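Ultalau in May, by the valley road or over the top?

merrypacker
Hi all, long-time reader and only an occasional poster, so forgive me if I ramble. My sister and I have finally booked a week in Ultalau for May. We've wanted to go ever since our aunt came home with a suitcase full of plum jam and a story about a bus driver who stopped for cake. We have two ways in and I keep changing my mind. The bus from Scanlon follows the river and takes most of an afternoon. The other choice is to get off at Meltside, sleep there, and walk over the pass with our bags sent ahead. We're both decent walkers (my sister is better than decent, but don't tell her I said so). Is the walk worth giving up a night in town for?

Elaheh Karimi
Oh, you're going to have such a lovely time! I've been to Ultalau in spring twice, and I would take the walk every time. You come up through the orchards out of Meltside, and if the blossom is late you get it all the way to the last farm, and then it's just grass and larks and that long view down to the roofs. The climb is 2000 feet, which sounds worse than it feels, because the path goes back and forth so patiently. We left at 9 in the morning with cheese rolls from the bakery by the bridge and were in the square in time for a late lunch. Do stay at the Ristus guesthouse if they have room. The breakfast goes on forever, and they'll dry your socks by the stove.

oldtimetable
I'll be the grump here, with affection. In May that pass can still hold snow on the far side, and I have turned around there myself, feeling very foolish in my spring jacket. The valley bus isn't a consolation prize either. Sit on the left and you have the river the whole way, with the old mills, and herons if you're lucky. And Scanlon deserves more than the ten minutes most people give it. The covered market is the best one in that whole region, and the bread lady will talk you into a second loaf.
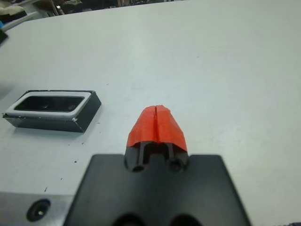
Fergal Egan
I have to disagree with oldtimetable about Scanlon, and I say that as someone who spent three nights there! The market is pretty, I'll give you that, but it shuts by noon and then there's very little to do except wait for your bus. I'd put that time into Ultalau itself. The little chapel above the town has 825 carved over the door, and people there will argue happily all evening about whether it's a date or a number of sheep. Go up before supper when the sun comes around to that side. On the snow, though, he's right. Ask at your guesthouse in Meltside the night before and believe what they say.

oldtimetable
Three nights in Scanlon and you never walked out to the weir? Fergal, my friend, you need to go back. There's a bench there I could happily spend a week on.

Fergal Egan
I sat on the bench. It rained on me. But fine, I'll try it again in better weather, and you can buy the coffee.

merrypacker
You're all wonderful, thank you. One more thing, and it's a dull one. How does sending the bags ahead work? The guesthouse website has a line about it and then a phone number that rings and rings.

Elaheh Karimi
Don't worry about the phone, they hardly ever hear it from the kitchen. When we did it, we left the bags in the hall before breakfast with a label on each one, and they went around on the morning bread van. It was 30 a bag, which I thought was steep until I was halfway up that hill with nothing on my back but a water bottle! Keep a sweater and your rain jacket with you, though. My husband sent his off in the van and spent some time on the top wearing my scarf.

oldtimetable
You could also do both, you know. Walk in over the top if the weather lets you, then ride the bus out along the river at the end of the week, when your legs are tired and you have jam to carry.

merrypacker
My sister has read this over my shoulder and says that's the plan, so I suppose that's the plan. Walk in, bus out, and a couple of hours in Scanlon on the way home, early enough for the market. I'll come back and tell you about the weir. Does anyone know which shop in Ultalau has the plum jam?

Elaheh Karimi
The one with the green door, just behind the fountain. Ring the bell and wait, she comes down from upstairs.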